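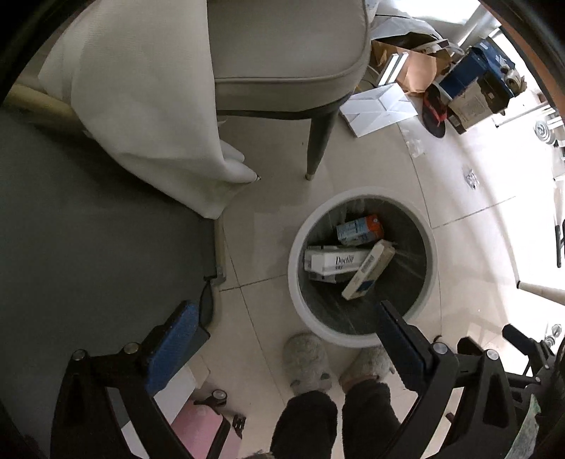 Manutenção em casa: uma conversa sobre pinças, almofadas e parafusos

A oficina da Levance fica no fundo de um pátio, e a técnica que nos recebeu prefere que não se escreva o seu nome ("ponha só que sou eu quem aperta os parafusos"). Cuida das pinças manuais do projeto Trillusberg, aquelas que se levam na mão por casas de gente comum, entre cadeiras, sacos de papel e caixotes do lixo, para registar tarefas pequenas do dia a dia. Tem a seu cargo 26 pares e fala deles com uma ternura que nos apanhou de surpresa, entre dois cafés muito compridos.

Perguntámos-lhe por onde se começa. "Pelas almofadas, sempre pelas almofadas", respondeu. São as faces azuis de dentro dos dedos, a parte que toca nas coisas. "Uma caixinha de cartão, um pacote de sumo vazio, tudo isso parece inofensivo, mas o cartão larga pó, e o pó vai-se metendo na textura até a caixa começar a escorregar. Passo um pano húmido, deixo secar à sombra e só depois olho para o desgaste. Se a textura já está lisa na ponta, troco as duas. Trocar só uma é pedir que a pinça aperte torto!"

Depois vêm as articulações, com os seus pernos redondos prateados. Ela abre e fecha os dedos devagar, 40 vezes, com o ouvido quase encostado ao braço. Procura um estalido seco, que costuma aparecer em setembro, quando o material volta das férias e ninguém lhe mexeu durante semanas. "O perno não se aperta até ao fim. Aperta-se até deixar de ter folga, e depois volta-se atrás um nadinha. Aprendi isto com as peças da Sönmez, que são duras como tudo e não perdoam."

E o lixo, perguntámos, não é um sítio ingrato para levar uma ferramenta destas? Riu-se muito. "É dos melhores para descobrir defeitos! O aro do balde é largo, a pessoa aproxima-se por cima, e a ponta do dedo bate nele sem querer. Por isso, quando me dizem que andaram nos baldes, vejo logo as pontas. E vejo também se ficou algum pedaço de plástico enrolado nos braços, que um saco fininho prende-se em qualquer canto."

O registo é feito à mão, num caderno da Tristska que já vai na folha 337. Cada par tem a sua linha, com a data da limpeza e uma nota sobre a folga. O par número 11 tem mais notas do que todos os outros, e ela acabou por lhe reservar uma gaveta, com almofadas novas e a chave pequena já lá dentro.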